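In defence of the old towel

My mum's linen cupboard had a bottom shelf, and the bottom shelf was where towels went when they'd stopped being nice. There was a brown one with a bleach mark, a beach towel from before I was born, and a couple of thin ones you could practically see the hallway light through. We used them for everything. Wet dog, leaking esky, somebody being crook in the back of the car on the way to Nan's. I don't remember her ever buying a "cleaning cloth" in her life.

I've been thinking about that shelf since January, when I moved flats and unpacked the eight matching bath sheets I'd bought in a fit of adulthood. They're from Wistholm, they cost me $271 for the lot, and they are gorgeous (I'm not made of stone!). But I'm scared of them. I won't dry my hair on them if I've just coloured it. I won't let the dog near them. I've basically bought eight very soft things to worry about.

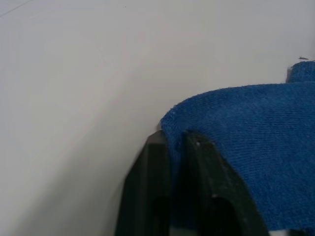

Blue towel on a white tabletop.

My neighbour Oliwia Pawlak reckons this is a money thing, and she's partly right. If you've paid $29 for a hand towel you're going to feel a bit precious when someone wipes tomato sauce on it. But I know people with piles of cash whose towels are rougher than a cat's tongue, and they love them. I think it's more that we've been talked into seeing the whole bathroom as a display. Towels get rolled. Towels go in baskets! My cousin has a set hanging on her rail that guests aren't allowed to use, and a second set behind the door that they are, and you have to be told which is which or you'll get it wrong and feel awful.

And then there's the advice. I went looking online for how often you should replace a towel and found a thread with 1,059 replies, and people were properly cross with each other. Every two years, said one lot. When it smells, said another. One bloke had been using the same towel for 19 years and had written several paragraphs about it, and I'm sorry, but I was on his side by the second one. He hangs it on the line in full sun and it comes in stiff as a board. I grew up on stiff towels. You crack them over your knee and off you go.
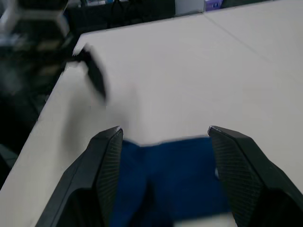 Deep blue cloth.

Fabric softener is where I get really worked up, so skip this bit if you're fond of it. It makes towels feel lovely in your hands and then they push the water around your back like a squeegee. A towel has one job. Mum put a splash of white vinegar in the rinse, and the cupboard smelt faintly of chips for a day, and everything got dry.

So I've cleared a bottom shelf. It had the iron on it and a box of cables I'll never sort. So far it holds one retired gym towel and a flannel, a pretty sad collection, but last week I took one of the fancy bath sheets to the beach. It came home full of sand with a smear of sunscreen down the middle, and I've used it every morning since.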